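From: Plosari workshop, bench 2
To: sisville-makers list
Date: February 2022
Subject: Re: [sisville-makers] Wrist camera and flower handling, where are you up to?

On the list, a member at Hustura wrote:

> Following your thread on the flower sorting build with interest. We're
> looking at something similar for our own shared space. Three questions.
>
> 1. Are you still running one camera at the wrist, or did you add a second
> one overhead?
> 2. How do you stop the gripper from crushing the heads?
> 3. Where did you get to with the table? Last post you were talking about
> cutting it down.
>
> No rush. We won't have bench time until the end of the month.

Answering in order, with some extra at the end for anyone else following along.

**1. Cameras**

The wrist camera is staying. We tried the overhead mount for a while and took it down again, as the arm blocked its view of the one spot we cared about. The wrist view has both finger tips in it when it looks down on the table, so you can judge the approach without any calibration between two cameras. The downside is that you lose sight of the far side of the table as you come down.

Setup at the moment is one basket with roses in it and some trimmed leaves left out on the table. The leaves are there as a sorting target – they are flat, dark and easy to pick out on white, so they make a decent first test before you go near a bloom. 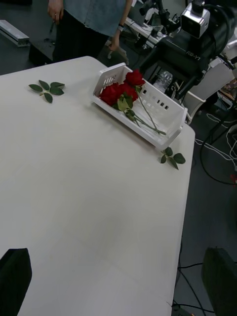 *Wrist view: roses in the slotted basket, two leaf sprigs on the table, RB-Y1 behind.*

The cables on the floor are next on the list. I want them in a tray along the wall before we do anything with the base moving.

**2. Crushing**

Short answer is that we don't grip the heads. The grasp point is always on the stem, and the planner (we call it Zulu, it's just a folder of scripts) throws out any grasp that lands within 80 mm of the bloom. It was 100 to begin with, but that ruled out most of the shorter stems.

Blue flowers have been harder than red. The petals are pale and ruffled, and against the white table the colour threshold drops the lighter edges, so the mask comes out smaller than the real flower. Then the keep-out zone is too small as well.

Close range is its own problem.

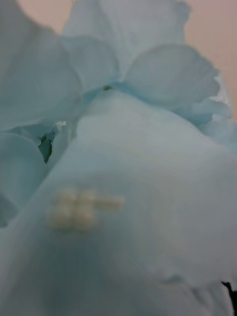 Once the camera is that near, the depth values are no use to us and there is hardly an edge sharp enough to track. We now freeze the last good estimate on the way in and do the final bit blind, slowly. If the estimate is more than 2000 ms old the arm backs off and looks again. It's crude, but it has been much better behaved than trying to servo all the way down.

I have the log from the last long session if anybody wants it. It's 2367 lines of plain text, one line per attempt or abort, with the reason for the abort in the last column. Most are "mask too small", for the reason above.

**3. The table**

We didn't cut it. It's still the plain white top with the seam running across it, and I've stopped worrying about the seam. It shows up as a faint line in the wrist view and the stem detector used to take it for a very long stem. Masking out anything that runs the full width of the view fixed that.

Shadows are the bigger nuisance. The arm throws a soft grey patch on the near half, and container edges throw another. We've gone to a ratio between channels in place of plain brightness, and that copes with most of it.
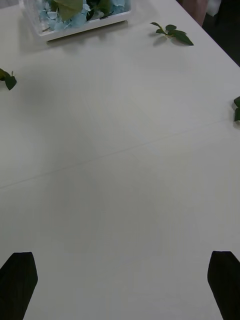
*Fingers open, clear-sided container with the blue petals at the far side, leaves spread out on the table.*

Things still to do at our end:

- tidy the floor cables
- try a darker mat under the pale flowers
- print a longer pair of finger tips, same width
- write up the grasp scoring so somebody else can run it

If you come over to Plosari, bring your own stems, and bring more than you think you'll need. They get tired after a lot of handling and the results change with them.

I can put the scripts on the shared drive at Sisville once I've taken our network settings out. Let me know which camera you're planning on and I'll include the mount file if it fits.

Plosari workshop, bench 2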